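Pumton Marmalade Log

A plain-text record of every batch of marmalade I have made in my kitchen, with a few scripts' worth of tidying applied so other people can use it. It started as notes in the back of a recipe book, moved to a spreadsheet when the book got too sticky to open, and ended up in this repository after a few people on the Troritz preserving board asked for a copy.

What you get

There are 225 batches in the main file, batches.csv, one row each. Most are Seville orange, then a long tail of sweet orange, lemon, grapefruit, blood orange and one lime thing I would rather not discuss (batch 88, it set like a roof tile). A second file, jars.csv, has a line for each jar I opened and bothered to write about, so a batch can turn up there several times or never.
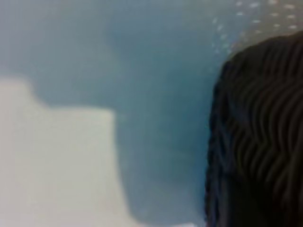

Blue, grey and a bit of off-white.

Columns in batches.csv

batch — a running number. There are no gaps, but 112 and 113 were cooked in the same afternoon and I may have swapped their labels.
month — the month it was cooked, as a word. January and February do most of the work.
fruit — what I bought it as. If the greengrocer said Seville I wrote Seville.
fruit_g — weight of whole fruit in grams, before anything is cut or thrown out.
sugar_g — total sugar. See the note on brown sugar further down.
water_ml — water at the start. I don't measure what is left at the end.
peel — fine, medium, chunky or minced. Minced means I used the old Kramer mincer, and it does make a cloudier jar.
soak — overnight, short or none.
boil_min — minutes at a rolling boil after the sugar goes in. I start the clock when I can't stir the bubbles down.
set — my own score, 1 to 5, where 1 is syrup and 5 needs a chisel. I like a 3.
notes — whatever I felt like typing. Spelling is as found.

Things to watch out for

The scales changed. Up to batch 60 I used a spring balance that read in ounces, and I converted those later, so you'll see odd gram figures that look far more precise than they deserve. After that it is the Komis digital scale, which goes up in steps of 5 g and sulks when the battery is low.

Brown sugar is counted in with white. I know, I know. If I used any it says so in the notes, usually with an amount, so you can search for "brown" or "musc" and pull those out. I keep meaning to give it a column of its own!

The set score drifted as well. I was far too generous in the early days because I was so pleased that anything had set at all, and if I tasted those jars again I would knock a point off quite a few. Please don't build anything clever on the difference between a 3 and a 4.

Altitude, humidity, pan width: not recorded, sorry. It has been the same pan throughout, a wide one with a slight dent.

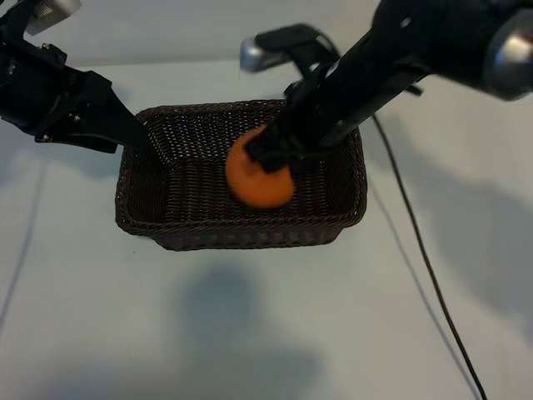 Peverill wrote in to say that the sweet orange rows are hard to compare with the Sevilles, as half of them have lemon juice added and it is only mentioned in the notes. Could there be a yes/no column for added lemon, even if it had to be left blank for the older batches?

Yes, good idea, and it is on the way. I've got as far as batch 140 going through by hand. Where the notes say "squeeze of lemon" I am putting yes, and where they say nothing at all I'm leaving it blank, which is different from no.

Using it

Do what you like with it. A mention of the Pumton Marmalade Log is nice if you publish something. The files are comma separated, UTF-8, with a header row, and a full stop for the decimal point. Empty means unknown.

Corrections are welcome, recipes too. New batches go in each April once the season is properly over and I have washed the muslin.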